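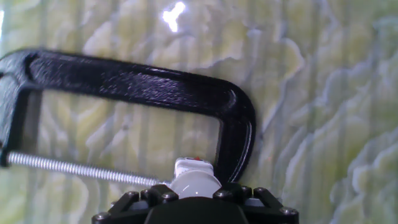

Revista > Taller > Herramienta de mano > Sujeción

El sargento en C: geometría, rosca y fuerza de apriete

La mordaza en C apenas ha cambiado de forma en un siglo. Un arco rígido, un husillo roscado y una mordaza fija bastan para cerrar el circuito de fuerzas sobre la pieza. Las diferencias entre un modelo que dura treinta años y otro que se abre al segundo apriete están en la sección del arco, en el paso de la rosca y en el material del cuerpo.

El arco trabaja a flexión. Al girar el husillo, la reacción de la pieza tiende a separar los dos extremos, y el momento máximo aparece en el lomo, el tramo largo y recto. De ahí el perfil en doble T: dos alas unidas por un alma más delgada, con un canal rebajado a lo largo de la barra. El material se concentra donde la tensión es mayor y el peso baja sin pérdida apreciable de rigidez. Las esquinas se redondean con radio generoso; un ángulo vivo concentra tensiones y es el punto donde suelen iniciarse las grietas en los cuerpos de fundición.

En cuanto al material, la fundición gris es barata y rígida, pero rompe sin avisar. La fundición maleable y la nodular admiten cierta deformación antes del fallo. El acero forjado queda para calderería y montaje pesado. El acabado negro, pintado o pavonado, protege el cuerpo de la oxidación y no dice nada sobre el metal que hay debajo.

Miklós Pálfi, responsable de ensayos en el taller Altbridge, comparó en junio dos sargentos de fundición nodular, un Gredier y un Wameck, ambos con 97 mm de apertura útil. «El husillo decide más que el arco», resume. «Con rosca fina se llega a la fuerza sin palanca, y el operario nota el final del apriete». El Gredier alcanzó 619 kgf antes de mostrar deformación permanente. El Wameck cedió antes, con el husillo ligeramente curvado y el arco intacto.

El paso habitual en estos tamaños es de 2 mm. Una rosca más gruesa acelera la aproximación, útil si se cambia de pieza con frecuencia, a costa de más par para la misma carga. El perfil trapecial resiste mejor el desgaste que el triangular – y tolera mejor el serrín y la cola seca.

El mantenimiento es breve. Cepillo de latón en los filetes, una gota de aceite ligero y retirada del sobrante antes de acercar la herramienta a la madera. En Altbridge emplean grasa seca Pfister en los husillos y la renuevan cada 200 aprietes. Un sargento con el arco abierto no se endereza: se retira.

Compartido 200 veces · 2 comentarios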